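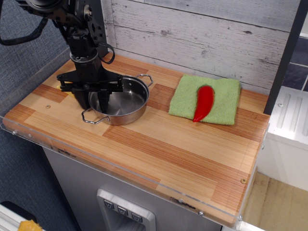 Stainless pot on the counter

Wood countertop finish: oil again, or strip and go hard?

kbach_oswood wrote:
We've been in the house in Oswood for four years and the kitchen has a wood counter the last owners put in. I've kept it oiled, but the area beside the sink is going gray and there's a dull ring where we set pots down. I have the first two weeks of August off and want to deal with it properly.

I can sand it all back and oil it again, or I can sand it back and put a film finish on it. I got a quote from a local guy to do the second one and it came to $868, which seems high to me for one counter. Doing it myself with oil would be sandpaper and a couple of cans.

We cook every day. No kids. One cat who isn't supposed to be up there.

Ketill Bach

pinetar wrote:
Oil. You can fix oil in an afternoon. When a film finish fails at the sink, water gets under it and you're sanding the whole top again.

dovetail_dan wrote:
Disagree with pinetar. I had oil for six years and I was sick of it. Every glass left a mark. I put three coats of a water-based poly on mine and have done nothing to it since, other than wipe it. The failure at the sink happens if you don't seal the cut edge. Most people skip the edge and the underside and then blame the product.

pinetar wrote:
How long ago was the poly?

dovetail_dan wrote:
Two years in the spring.

pinetar wrote:
Come back in five.

mrs_grillitz wrote:
A hardwax oil is halfway between the two and that's what I'd use. It goes on thin, two coats, and you can still do spot repairs. Buff off everything you can after the first coat. I left mine too heavy and it stayed tacky for a week.

For the gray, sand first and see what's left. If it's still dark, use oxalic acid with gloves and goggles, rinse well, let it dry overnight, then sand lightly again. It won't take out heat marks, only water and iron staining.

kbach_oswood wrote:
Thanks. Is oxalic acid okay on a counter where food goes? And what grit do I finish at? The guy at the store told me 240 and the can says 150.

mrs_grillitz wrote:
Rinsed properly, yes. I went over mine with clean water three times. Go with what the can says on grit. If you sand too fine the oil doesn't soak in as well and you get a weaker finish.
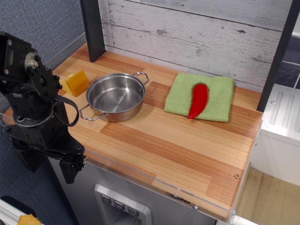

stojanović_k wrote:
Softwood tops need a different approach from oak or beech, and most of the advice online is for the hard ones. Pine dents if you look at it wrong and the soft part of the grain sands away faster than the dark lines. If you lean on a random orbit sander with a soft pad you end up with a washboard. Use a hard pad or a flat block and keep moving. The pale strips with the orange and reddish-brown streaks will also drink different amounts of oil, and the stripier panels next to the paler ones will look further apart in color once it's on. Test a patch at the back before you commit. I did a bench top in similar stuff and ended up liking it, but my wife thought I had used two different cans.

kbach_oswood wrote:
That's useful. I hadn't thought about the pad. I do have a soft one on the sander now. Would a clear water-based finish keep the color more even?

stojanović_k wrote:
Somewhat. It won't darken it as much as oil does. You could also put a hardwax oil with a little white pigment in it on there, they sell those for pale woods. It keeps the yellow down over the years.

dovetail_dan wrote:
Which is another argument for poly on pine. It's soft wood. It needs something on top of it.

pinetar wrote:
A film doesn't stop dents. Drop a can of beans on it and the wood crushes under the film, the film cracks, and now you've got a crack that holds water. With oil you've got a dent. You can steam out a dent with a wet cloth and an iron.

dovetail_dan wrote:
I have never dropped a can of beans on my counter.

nita_h wrote:
I've done both, in two different kitchens. Poly looked better for longer and was a pain to redo. Oil looked worse most of the time and was no trouble to redo. Pick which one bothers you less.

Whichever you choose, buy some cork trivets. The pot ring is heat and steam and neither finish will save you from a pan straight off the burner.

One more thing, lay your oily rags flat outside to dry or put them in a bucket of water. They can catch fire if you ball them up in the trash.

kbach_oswood wrote:
I'm going with the hardwax oil. I priced it at $434 for everything, including a hard pad, two cans, the acid and paper in three grits. That's half the quote. I ordered more than I need of the oil so I can do the windowsill too.

mrs_grillitz wrote:
Keep the leftover can upside down so it doesn't skin over. Wait 18 hours between coats if the kitchen is humid, even if the label gives you less.

pinetar wrote:
Good choice. Do the edge at the sink twice.

dovetail_dan wrote:
On that one we agree.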